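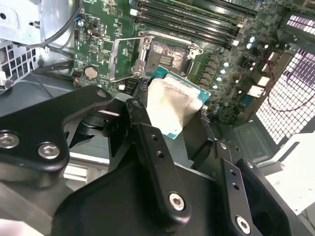
1/ Swapping the processor in the old Trorkitz desktop

Put this off since December. I'll post as I go, mostly so I have notes for the next machine.

2/ The job: the chip comes out, gets cleaned, and a replacement goes in. Same board, same case. The board is a green one with the pins in the socket and flat contacts on the chip, so the socket is the part to be careful with.

3/ Before opening anything: power off, cable out, hold the power button down for 20 seconds. Then memory out and into a labeled bag. You can leave the memory in if you like, I just want the room for my hands.

4/ Cooler off next. Loosen the screws a little at a time, going corner to corner. If it won't lift, twist it gently. Don't pull straight up.

5/ Lever down and out from under its hook, then up. The metal plate swings open after it. Lift the chip by its edges and keep it level if you can.

6/ There's still a thin streaky layer of gray paste on the metal lid. I clean that with the chip out of the case and on a folded cloth – isopropyl alcohol, lint-free wipes, middle to edge. Repeat until the wipe comes away clean.

7/ I also looked over the socket with a flashlight. There's orange-brown discoloration across the pin field. I'm not touching it. No wipes, no alcohol, no compressed air in there. Wipes catch on pins and then you're shopping for a board.

8/ Shuzhen Dong asked if I reuse old paste when it still looks soft. No. A tube of Stoker is cheap and I put a fresh dot on every time.

9/ New chip: find the corner triangle, match it to the socket, line up the notches, set it down flat. No pushing. Plate over, lever down. The lever takes more force than you'd expect, and that part is normal.

10/ Memory back in, cooler on, fan plugged in. I forgot the fan plug once on the Yoon machine and got a beep and a shutdown.

11/ First boot took 2 tries. It restarted itself after the first one, then went into setup and showed the new chip. Clock was wrong, fixed that.

12/ Old chip is in a plastic tray in the Zisden drawer, tagged 347. Side panel stays off tonight while I run a memory test.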